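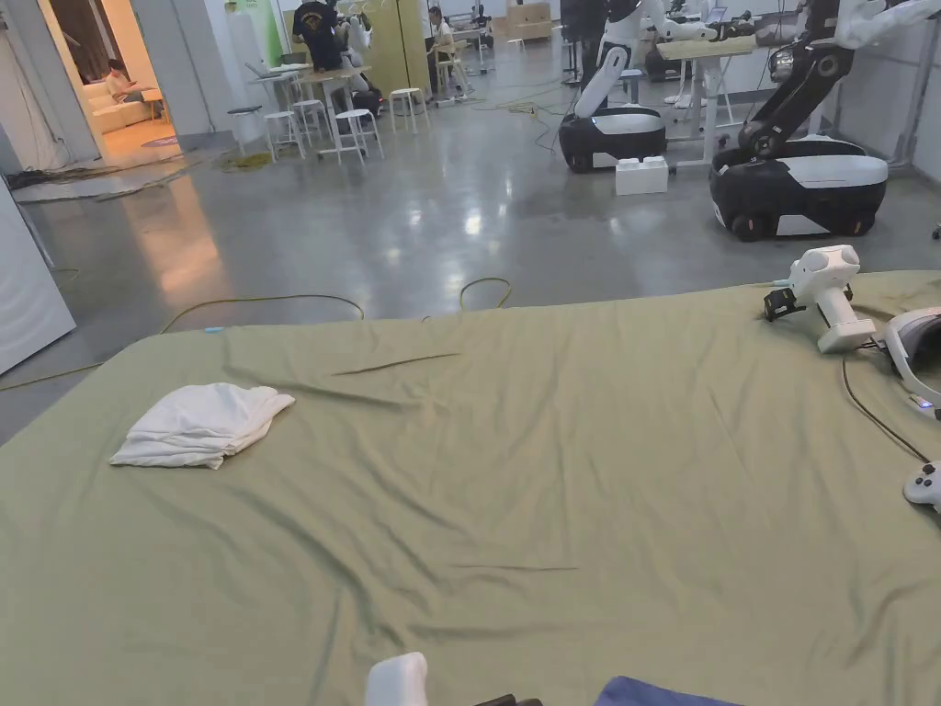

Getting creases out of a fitted sheet without an iron?

Just got a new olive green sheet and I love the colour, but it goes on covered in long diagonal wrinkles and I fold my towels and tees on the bed, so I see them all day! No iron here, and no room for a board. Any tricks?
Posted by Flirnex867

Okik_11
Yes! Spray bottle, plain water, a light mist all over while it's on the mattress, then pull each corner down firmly and smooth from the middle out with your hands. Leave it to dry with the window open. Diagonal creases usually mean one corner is tucked deeper than its opposite – so undo all 4 and start again, long side first. Works a treat on my cotton ones, and I do it every time I change the bed now.

draltora
dryer + damp face washer, 10 min. take it out while it's warm and put it straight on

Miettinen2091
Love that colour too! I'd wash it once before worrying, as new sheets hold their packet folds. Peg it by the hem on a breezy arvo and give it a good hard shake first. Linen will stay a bit rumpled whatever you do – I reckon it looks gorgeous like that.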